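Community Help: Simulation and Evaluation
Posted in June by Lucía Tejada
Reading time: 4 min

Ranking policies in simulation before hardware time: how far can the results be trusted?

Our group is preparing an evaluation of manipulation policies on short kitchen tasks, and we would appreciate guidance from members who have published similar work. We train on teleoperated demonstrations collected on a physical arm. We then run each checkpoint in a rendered kitchen and send only the better ones to the hardware. The simulator is Driteo, with a controller layer maintained by our partners at Lozano.

The present protocol uses 30 episodes per checkpoint for each task, with object positions drawn from a fixed list of seeds. We have 16 checkpoints to compare. In the first round, the ordering obtained in simulation agreed well with the hardware ordering for the strongest and weakest policies and poorly for everything between them. Two checkpoints that were nearly tied in simulation were far apart on the physical arm.

I have two specific concerns. The first is whether the number of episodes is adequate for a claim about ranking, as distinct from a claim about absolute success rate. The second is whether visual differences between the rendered kitchen and our laboratory kitchen should be reduced before any further runs are made. A reviewer of our earlier report asked for matched textures and lighting. That work would take the better part of the summer, and I would prefer to know beforehand whether it is likely to change the ordering.

The policies receive one fixed external view and the joint positions. No wrist view is used. Any references to written protocols would also be welcome.

Lucía Tejada

Asodstead Methods Desk

The number of episodes should be addressed first. With 30 trials, a policy that succeeds half the time has a 95 percent interval of nearly 18 percentage points on either side. Most of the middle group in your study will fall inside one another's intervals, and disagreement with the hardware ordering is to be expected even if the simulator were perfect. We recommend some 600 episodes per checkpoint in simulation, where the cost is mainly computing time, and a paired design in which every policy is given the same seeds. Pairing reduces the variance of the difference between two policies when their outcomes on the same seeds are positively correlated, and it requires no additional runs.

Please note that more simulated episodes will not correct noise on the hardware side. If the physical trials also number 30, the correlation you report will be limited by them. State an interval for the correlation itself, obtained by resampling both sets of episodes, and do not report the rank correlation as a single figure.

On the matter of appearance, our advice is to test sensitivity before investing in realism. Select four or five checkpoints across the range, change the counter texture and the lighting separately, and repeat the same seeds. If the ordering holds under those changes, the reviewer's request may be answered with that table. If it does not, matching the view is justified — beginning with the position of the external camera, to which fixed-view policies are often sensitive.

Controller response deserves equal attention. Replay a set of recorded hardware commands in the simulator without the policy and compare the joint trajectories. Gains that are slightly too stiff can favor policies that issue abrupt commands, and this could produce the kind of separation you describe between your two nearly tied checkpoints.

protarer_user

Agree with the above about pairing. Also check your timeouts. Ours were in simulator steps on one side and seconds on the other and it wrecked the comparison for the slow policies.

Lozano Support

The controller layer applies a default smoothing filter to position commands. The filter is active in simulation and inactive on hardware unless it has been enabled in the arm configuration. Members comparing the two should set both explicitly and record the values with their results. A replay utility of the type recommended by the Methods Desk is included in the tools folder. It accepts joint recordings at the original control rate only, and resampled files will be rejected.

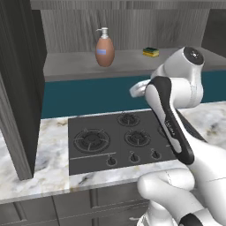 For the sensitivity test, we further suggest that the texture and lighting changes be saved as named configurations, so that the same seeds can be repeated later with new checkpoints. Success criteria should be kept in a separate file and left unchanged between configurations.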